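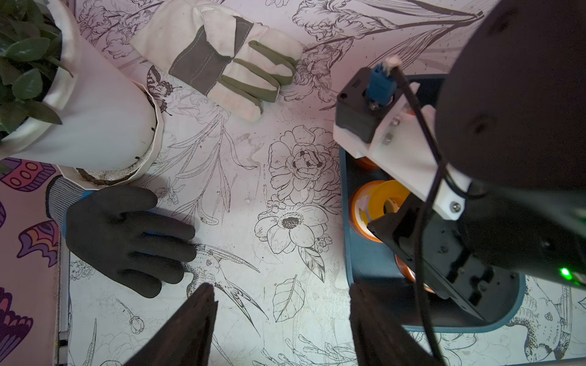

*The table in the packing room, with two gloves, the plant and the tape tray.*

**Rule Eleven**

The rules for the table were written on one sheet of paper, and the sheet was taped to the inside of the cabinet door. There were ten of them when I started at Bravent. I was hired to make an eleventh, although my contract said only "documentation, temporary."

The company was small and it rented the upper floor of the old Wallner building. Downstairs they repaired sewing machines. Upstairs we taught two arms to tidy a table, and a customer named Kandine wanted to see our written practice before they would pay for the second half of the work. So I sat beside the table for the month of April with a notebook, and I wrote down what people did and what they were supposed to do. I kept these on facing pages.

My supervisor was a tall woman who ate sunflower seeds and spoke very little. On the first morning she opened the cabinet and read the sheet to me aloud, as if I could not read.

"One. The person says 'clear' and waits for the other person to say 'clear.' Two. No sleeves below the wrist. Three. The arm is stopped before the hand goes in, also when the hand goes in only for a second."

"Why also for a second?" I asked.

"Read the binder," she said.

The binder was called Brellis, after the first project, and it had 463 pages. I read it in the evenings. Most of it was dull and I liked it. On one page someone had written that a glove must never be used as an object for practice if a glove is also what people wear at the table. Under this, in a different pen, someone else had written: *Then what will it practice with? The customer has gloves.* The argument continued over four pages and then it stopped without an answer.

I looked up from the binder at the table. A canvas glove lay beside the plant, and a black one with a gray and blue cuff lay below the pot, with its fingers spread over the drawn hummingbird. The gripper was open. I knew that both gloves were empty. I looked at them for a long time anyway.

The next day I asked my supervisor how the arm knew the difference between a glove and a glove with a hand in it.

She put a seed in her mouth. "How do you know?"

"I look at the cuff. If there is an arm coming out, there is a hand."

"And if you see only the fingers?"

I did not have a reply. I wrote the question on the left page and left the right page white.

For two weeks I tried to write the rule. My first version said that all gloves on the table must be practice gloves. My supervisor crossed it out, because it was a wish. My second version said that practice gloves must be marked with tape, and we had plenty of yellow tape, and orange rolls, in the teal tray. She accepted this for one afternoon. Then the young technician from the other shift came in wearing a marked glove. He had found it on the table and his fingers were cold.

He was not hurt. The arm was stopped, as rule three demanded, and he had said "clear" and waited like a polite person. He only wanted to move the plant away from the edge, and there was soil everywhere afterward. But I saw the tape on his finger, and I saw that my supervisor saw it too. She stopped chewing.

"Take it off, please," she said to him.

"It's just a glove."

"Yes. Take it off."

He took it off and laid it down, and then we were all three standing and looking at it. It kept a little of the shape of his hand. I remember that downstairs a sewing machine was running, a very long seam.

That evening I wrote the rule again. I threw away everything about tape. I wrote it as I would have said it to my sister's son, who was six and put his hands into everything.

*Eleven. Every glove has a hand in it until you have lifted it yourself. When you have lifted it, it does not go back on your hand.*

My supervisor read it standing up. She changed "does not go" to "must not go," and then she changed it back.

"The first sentence is not true," she said.

"No," I said. "Do you want me to fix it?"

She went to the cabinet. There was not enough room below rule ten, so she folded the sheet, cut a strip from a new one, and asked me for the tape. I gave her the yellow roll. She wrote the rule by hand, slowly, with the tip of her tongue between her teeth, and pressed the strip to the door with her palm.

Kandine sent back the document after nine days with one remark. They asked whether rule eleven was meant for the people or for the machine, and they wanted us to choose one.

My supervisor dictated the answer while she swept seed shells off her desk. I typed it as she said it. It was one word, "Yes," and then the name of the company. I asked if I should make it a little longer, because they were the customer.

"Put the date," she said.

I put 04/06/2020, which was wrong. It was the date from the top of my notebook, from my first morning, and I had copied it without thinking. The letter went out like this. They paid anyway, and the next month I began on rule twelve, which was about the plant.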